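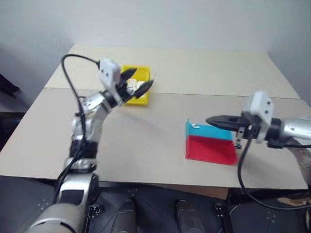 Lindgren is a small school for grown-ups who want to learn to repair and refinish furniture, and we have been at it in Narkville for eight years. We are wary of most of what gets said about our trade, including the idea that you need a beautiful workshop before you can start. Two pale boards, one overlapping the other along a straight seam, and a plain white wall behind them make a surface you can learn on. Students who arrive with a list of 70 tools they saw in a video are asked to leave most of them at home.

Where we stand

We don't believe furniture repair will change your life. It may save you a chair. We also doubt most claims made for "miracle" finishes. Every few months a salesman brings us a can of something that cures in an hour and never scratches, and every few months we scratch it. The one product we stock for class use is Flamirex, a slow oil that smells bad and takes four coats. We keep buying it for the dull reason that the pieces we did with it in our first year still look decent.

The school was started by Darius Vaher, who spent a long stretch in the back room of a store called Pusta, gluing together chairs that had been sold as solid. He is still suspicious of the word "solid." He teaches the beginner course himself and will tell you in the first session if your piece isn't worth the work. Some people don't like that. A few have asked for refunds, and they got them.

How the courses run

The beginner course is five evenings. You bring one item that one person can carry up a flight of stairs — the elevator is not reliable and we have stopped promising it will be fixed. Upholstery is a separate course and starts again in September. We take around eight people per group. Bigger groups would bring in more money, but the clamps run out.

There is no certificate. We looked into offering one and could not find an employer who cared. If you need a piece of paper for work, the county college is a better choice and we will say so on the phone.

What we don't do

We don't value antiques. We don't strip old paint unless it has been tested for lead first, and please don't bring it in hoping we won't ask. We don't do repairs for hire, although people keep calling — the answer is still no.

Visitors can come by before an evening class. Use the side door and knock hard, as the sander is loud.

About > The School > Who We Are
Filed under: Our School, Plain Talk

Recent
Upholstery course: what to bring
Why your glue joint failed again
Four coats of oil, and why we won't do two
Testing old paint for lead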